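Re: [teleop-sim] Recording demos by hand for the tray task
11/4/21

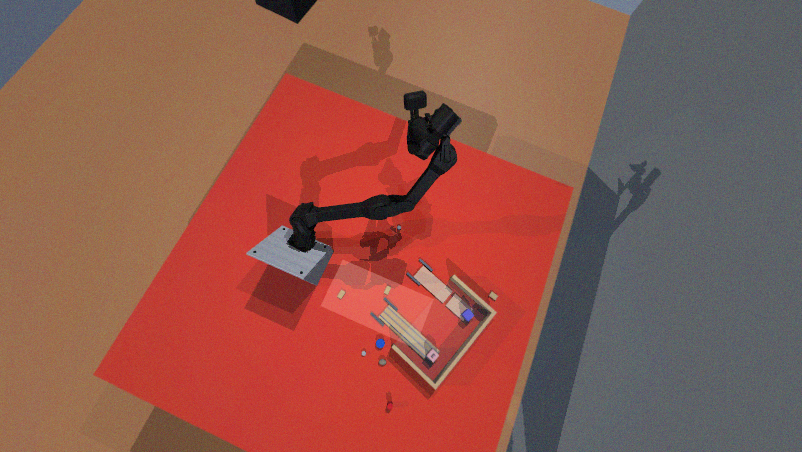 How many demonstrations do you need before a cloned policy is worth trying?

For a single pick with one kind of block, 60 clean ones got us something that moved with purpose. Anything with wooden parts and a tray took far more, and the quality of the driving mattered more than the pile size.

OK, on to the message from the Camance group, which I've been meaning to answer since I read it. Replies are inline.

> We're starting on the Gulmont table scene in simulation and have
> two choices for recording: drag the virtual wrist around with a
> 3D mouse, or use the Derusano leader arm and map joints straight
> across. Which one did you end up with?

Both, and I'd happily argue for the leader arm now. We did our first batch with the 3D mouse and it works fine for coming straight down on a small block. Once you have to turn the wrist and go sideways at the same time, people start doing one motion, stopping, then doing the other. You can see it in the velocity plots, little flat spots everywhere, and the policy picks up every single one of them. It will hover over the mat thinking about life because you did.

With the leader arm those pauses mostly went away. You just move! It took me an afternoon to stop fighting the elbow, and after that it felt a lot like reaching with my own arm.

> Does the shadow of the arm bother you when you're driving from
> the overhead view? Ours keeps covering the small parts.

Yes, it did, and I was stubborn about it for weeks. The soft shadows on the red mat are pretty, but a small pale part sitting under the elbow nearly disappears. What I do now is park the arm reaching well away from the tray before I hit record, look over the whole layout, and only then go in. I also keep a second window open with the wrist view. Please don't switch shadows off just for the operator, though, if the policy is going to train with them on. We tried that and ended up with demos where the driver reacted to things the policy could hardly make out.

> What do you do with failed attempts? Keep or throw away?

Keep them, in their own folder. If I miss a cube, back off and get it on the next try, that episode goes in with the good ones, and those recoveries have been some of the most useful data we have. If I knock a slat off the mat, it goes in the other folder. The full set is at 1045 episodes now, all from the same table, with the blocks and cubes shuffled between runs.

> How long are your sessions?

Short. I stop after 2 blocks of recording with a proper break in between, and past that my grasps get sloppy whether I notice or not. Somebody on the Đàm thread in August said they switch drivers every time the scene resets, and I love that idea, but our styles are so different that the policy seemed to average us into a third person who couldn't pick up anything.

One more thing you didn't ask. Start the gripper closing a touch earlier than feels right. There's more than three frames of lag in our setup between the trigger and the fingers, and I only found out after plotting both on one axis. All my early demos have this sad little wait at the bottom.

I can put the plotting script and our reset config on the list if people want them. The config is a mess, but it loads.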